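Against the Taped Table

08/05/2024

My sister-in-law paid $300 for a course that taught her to put masking tape on her kitchen counter. She'd object to that summary. The Sendier course also covers drawers, the fridge door and something called the landing strip, which is the place where you put down mail. But the tape is the part people remember and the part they show you when you come over, so the tape is the part I want to argue with.

The idea goes like this. You take a work surface and divide it into boxes with tape. Each box gets a job. The cutting board lives in one, the plate you're serving on lives in another, the fruit waits in a third. You leave the tape down for a month. At the end of the month you pull it up, and by then your hands are supposed to know where everything goes. Houda Radwan, who wrote the course, calls this "teaching the counter." I've read the handbook twice now, once quickly and once with a pencil, and I still don't know who is being taught.

I should say that I'm a messy cook. I'm also a fast one, and I don't think the two are unrelated. When I make dinner the board moves three or four times. It starts near the sink and drifts toward the stove as things get chopped, and by the end it's usually half on top of a dish towel. Plates come out when there's room for plates. If you stopped me at any moment and asked where the plate belonged, I'd say it belonged wherever it wasn't in the way, and that answer would be different ten minutes later.

People who like the grid hear this as a confession. I mean it as a plain account of how the work gets done. A counter is a small area with a lot of traffic, and the traffic changes. A rule that says the northeast corner is for bowls holds up fine until you need to roll out dough, and then the northeast corner is for dough.

Bouchra Shehata, who has been my neighbor in Kekham for years and cooked for a living before that, disagrees with me about nearly all of this. Her view is that I've confused a home kitchen with my own bad habits. In the places she worked, everything had a spot, and you could reach behind you without looking and get the salt. She has no patience for the word "drift." I take her seriously, and it took me a while to work out why her argument doesn't move me.

The reason is that her salt was in its spot for the sake of the next person. Somebody else was coming on shift. Somebody else was standing eighteen inches away with a hot pan. In a shared kitchen the layout is a kind of promise, and if you break it someone gets burned or the order goes out late. I cook for two, and the other one is in the next room reading. I've made that promise to no one.

There's a second thing, which is how good a grid looks. I don't think its fans admit how much of the appeal is that. Straight lines in a strong color will make almost any collection of household stuff look deliberate. Put one orange on a plate in your regular kitchen and it's a snack you forgot about. Give the same plate a background of blue lines and it looks like somebody has a plan.
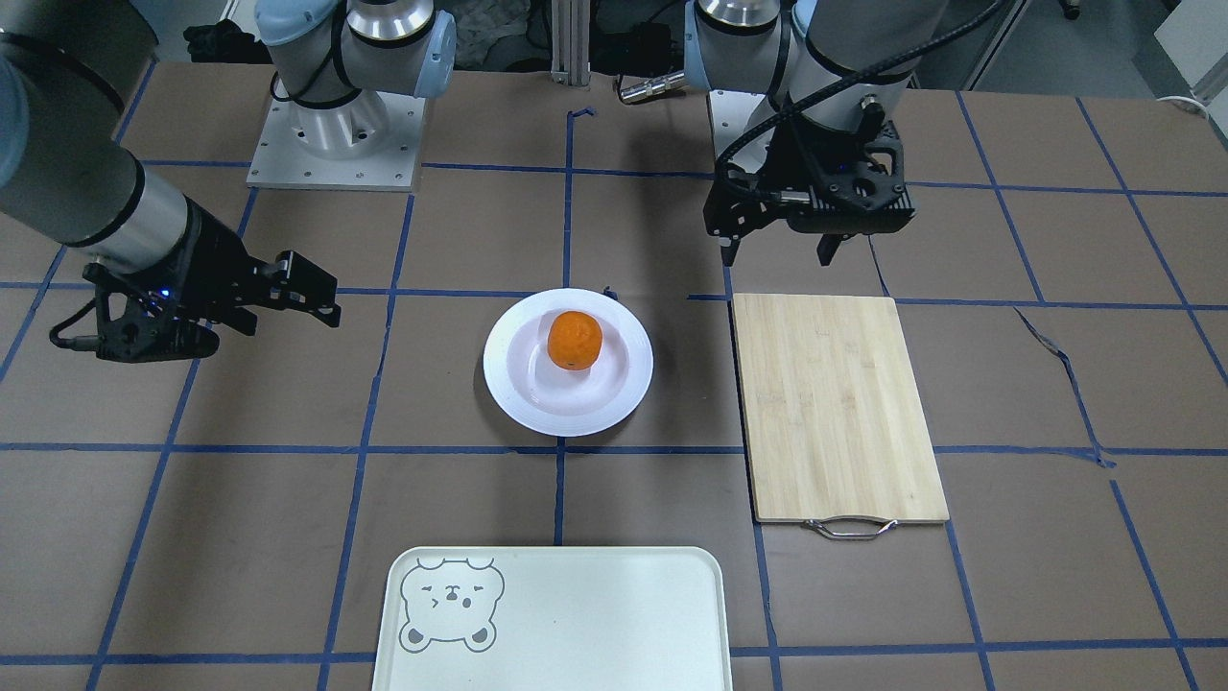

An orange on a white plate, with blue tape running both ways across the table. 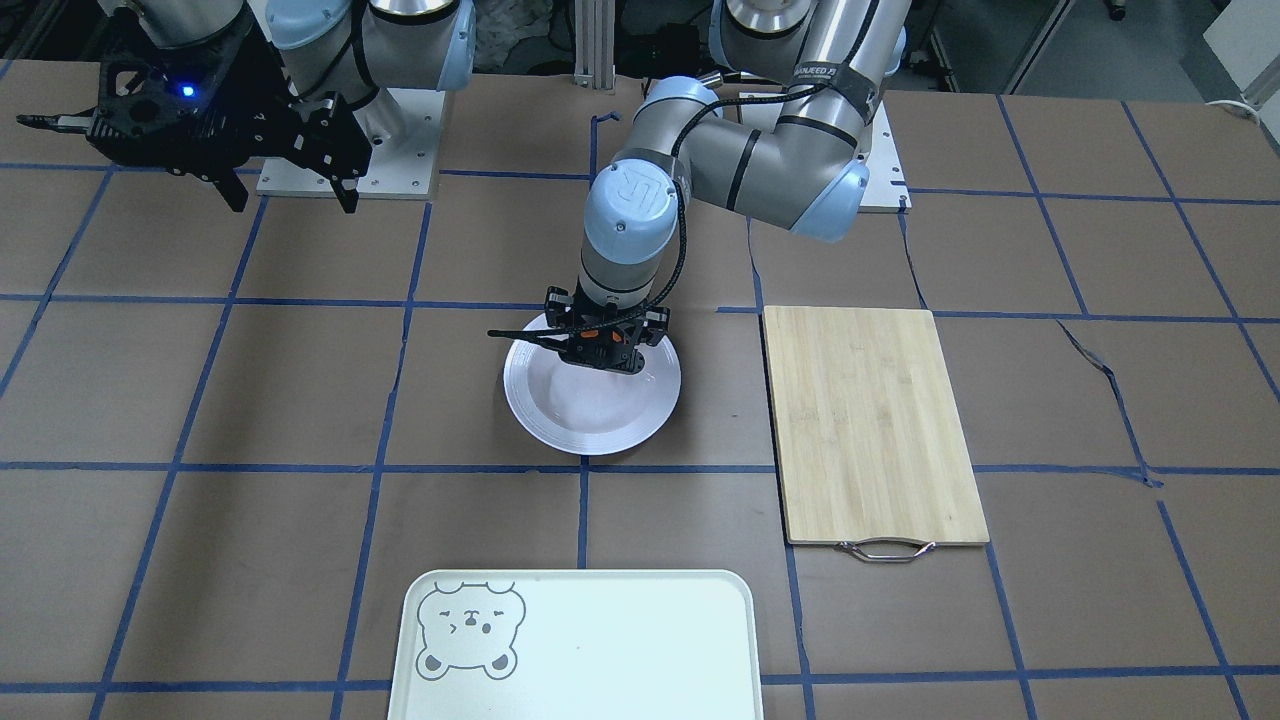
I'm as open to that effect as anybody. When I see tidy rectangles I feel calmer, and I start to believe that whoever laid them out gets to work on time. Then I try to name what has been made easier, and I have trouble. Lines tell you where a thing has been put. They can't tell you if that was a useful place to put it. A board can sit dead straight in its own box all week and still be on the wrong side for a left-handed cook, who will reach across herself every time she wants it.

The handbook does have a chapter on this, to be fair to it. Chapter four tells you to watch yourself cook for several days before you tape anything, and to write down where your hands go. That's decent advice. I'd guess it's also the advice most people skip, because it comes with a worksheet and the tape comes with a photo. My sister-in-law skipped it. She taped her counter the evening the package arrived, into 14 boxes, and labeled them on little cards. When I visited in July the cards were gone and the box marked "prep" had a toaster in it.

She told me the system was working. I asked what would have to happen for her to say it wasn't, and she thought about it and changed the subject. That isn't a dig at her. I've owned a food processor for nine years on the same basis.

What bothers me more is the way the burden shifts. If the toaster ends up in the prep box, the course has an explanation ready: you haven't committed, go back to week one. I can't find a page in it that allows for the toaster being right. Maybe that outlet is the only one that works. Maybe the person who eats toast is up at five and wants to stay out of the cook's way. A kitchen collects small decisions like that for years, and most of them had something behind them at one time. I'm not saying they're all wise. I have a drawer I can't open fully without moving a chair. But I'd want to know what each one was for before I put a line through it.

The store side of this deserves a look too. Kumura, the housewares place out by the highway, now stocks three widths of low-tack tape in its kitchen aisle, next to a boxed set of trays meant to fit inside taped squares. The box claims a set will free up your surfaces. It adds several objects to your surfaces. I stood there reading it for longer than I'd like to say and then I bought a colander, so I'm no model of anything.

I did try it. I thought I'd better before writing this. I used blue tape I already had from painting the hall and laid out half the counter, leaving the other half alone. I kept it up through the first part of the spring and stopped in the fourth week. A few notes from that, for whatever they're worth.

Crumbs collect along the edges of the tape. You can wipe a bare counter in two strokes, but a taped one has to be wiped in the direction of the lines and then again in the other direction, and whatever is wet sits against the edge until you get at it with a corner of the cloth. By the second week a strip near the sink had started to lift and I was pressing it down with my thumb every time I walked by.

The plates did stay put. I'll give it that. I used the same spot for serving every night, and after a while I stopped looking around for somewhere to set things down. If you asked me what I gained, it would be that, a few seconds of not looking around. I've kept the habit since, without the tape, and I suspect I could have gotten it by deciding to.

The board never stayed in its box for a single meal. I kept putting it back, feeling foolish, and then moving it again once the onions were done. On the untaped half of the counter I cooked the way I always have, and dinner took about the same time as before. I didn't run a clock on it, and I'd be suspicious of anyone who told me they had and got a clear result. The Sendier website says its members save time every week and gives no hint of how that was worked out.

Bouchra came by near the end and looked at my half-taped counter. She said the boxes were too small, and that no kitchen she ever worked in had used lines anyway, because if you needed lines you hadn't learned it yet. Then she moved my board over to the left, closer to the trash, and went home. It was a better place for it. It's been there, more or less, ever since, apart from when I'm cooking.

So my objection is a narrow one. I've got nothing against putting things back. A counter that's cleared at night is nicer to come down to, and anyone who shares a kitchen with three roommates may well want some marks on it, if only to have something to point at during arguments. What I don't accept is that the marks do the work. Spend a few evenings noticing where you reach, move one thing, and see if you still like it there after a week or so. You'll be out nothing, and if you hate it you can move the thing back.

My sister-in-law has asked me to say that she pulled up her tape last weekend and that the counter looks great. I've seen it, and it does. The toaster is where it was.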